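**Do we need two arms, or will one do?**

Price one first. Tranell quotes in pairs, and the second arm is where the budget goes. Ask them which of your jobs fails with one. We asked in January and got a brochure.

**What does the quote leave out?**

Mounting, spare gripper fingers, spare cables and the hours your own people spend resetting the table between runs. Cosska lists a spare cable at $57. Setup is $2000, and that buys one visit.

**Is the "clears a table in minutes" claim any good?**

Ask what was on the table. A cup is easy. Loose rice, crumpled paper and a spoon on a tray are a different purchase. Bring your own mess to the demo and don't let the sales rep tidy it.

**Should we take the service plan?**

At Stendville we said no for the first year. The plan is $364 a month, and it excludes grippers, the part we expect to wear out.

**Can we lease?**

Yes, but read the return terms. Food residue in a joint counts as damage under the Bagheri lease, so get cleaning costs in writing before you sign.
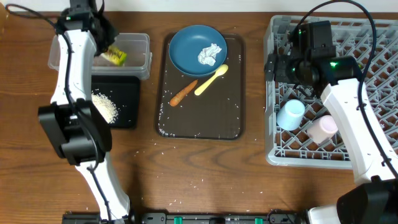
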